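Hat stands vs. hooks vs. the top of the fridge

Started by brimwatcher, 01/04/2019
Board: Closets, Hallways & Other Disputed Territory

brimwatcher
My household owns more soft hats than heads, and the hooks are ruining them. Every bucket hat I hang by the back comes down with a little nipple in the fabric. I've been looking at wire stands, the kind with a round cage on top and a ring at the bottom. Flosetti has one and Hovex has one that looks like the same thing with a nicer box. Do these do anything for a floppy hat, or are they for people who like to look at their hats from across the room?

pegboard_pam
They do something. The cage fills out the crown so it doesn't cave in, and the brim gets to hang in open air. I've used a Hovex since November and my cotton one has its shape back. Set it up on something soft the first time, because thin wire feet scratch. Ask my dresser.

Ryu
Soft surface is right. I do my kid's yellow one on a foam pad. Same style of hat as this, with a bear on the front and opinions about being worn. 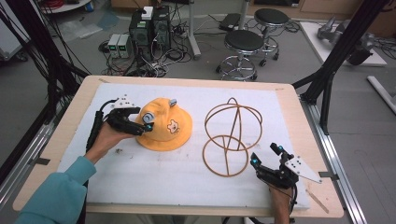
Yellow hat, bear patch, brown wire stand waiting its turn.

brimwatcher
OK, that's the shape I meant. How do you get the hat on without it sitting crooked?

Ryu
Hold the brim on both sides, find the front, lower it straight down. If you go in at an angle, the lining catches on a wire and you start over. I start over a lot.

clonutier_fan87
I'm going to be the unpopular one. You don't need a stand. Turn the hat upside down on a shelf and leave it alone. Felt hat people have done this forever and it costs nothing. I paid good money for a Clonutier stand before I figured this out and it now holds a roll of tape.

pegboard_pam
Felt hat people have stiff crowns. Put a soft bucket hat on its crown and the crown folds up under its own weight. You've saved the brim and given up the rest.

clonutier_fan87
The creases come out when you wear it. That's what a head is for.

brimwatcher
Could I see what upside down looks like with a soft one before I commit to either religion?

Ryu
Sure. You'll notice the brim is happy and the crown is less so.

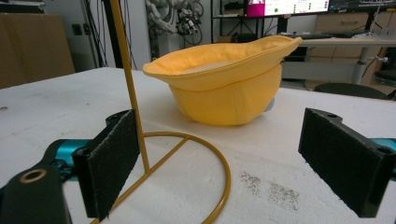

pegboard_pam says creases are creases and she would still pay for the wire. My vote is to split it: upside down overnight, stand for anything longer than a week.

clonutier_fan87
I can live with that. Wipe the shelf first, though. Yellow picks up everything.

brimwatcher
Fine. One stand, for the hat I like best, and the others go on their heads on the closet shelf. I'll report back if the shelf fills up – it's 60 inches long, and I know us.

pegboard_pam
Measure the brims before you make promises about that shelf.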